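The demo unit was mine for 3 days, and I'd already promised Gemechu Gebremichael I wouldn't fall in love with it. He runs purchasing at Markel, where we sort returned toy sets, and he has seen me fall in love with a label printer.

The Zonico rep set it up, patted the rail, said "call me before you try anything clever" and drove off to Sorance. So of course I dumped out a bunch of bricks - blue, green, orange - and pulled up a chair.

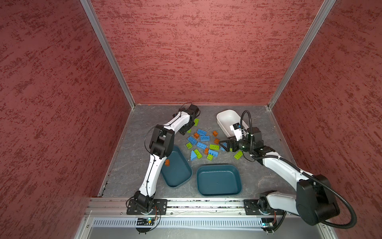
How long does the trial last before you have to pay for it?
Three days from setup, and after that it's 400 a week until you send it back.

I'd read that page so often I could sing it. Gemechu had underlined the 400 twice, in red.

By lunch I was calling the two arms Lefty and Berhe (Berhe was my old shift boss, and he also took forever to pick things up!). I had a whole sheet of scores to fill in, speed and drops and all that, and I kept forgetting to write because I was busy rooting for them. Come on, Berhe. The green one, buddy. Right there.

Gemechu came down with his coffee and stood behind me.

"It's slow," he said.

"It's careful."

"You're slow and careful, and I already pay you."

I told him to hush and watch the sloped piece, the one that gives everybody on my line fits. He watched. He put the coffee down on my score sheet and didn't notice. 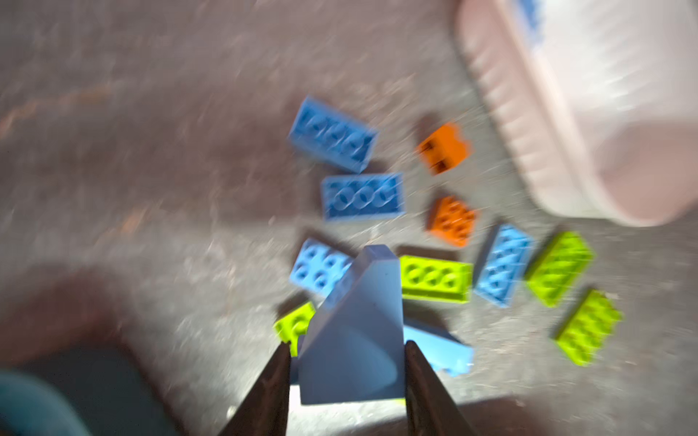 The sloped brick in the gripper, day 2.

"Do it again," he said, and pulled up the other chair.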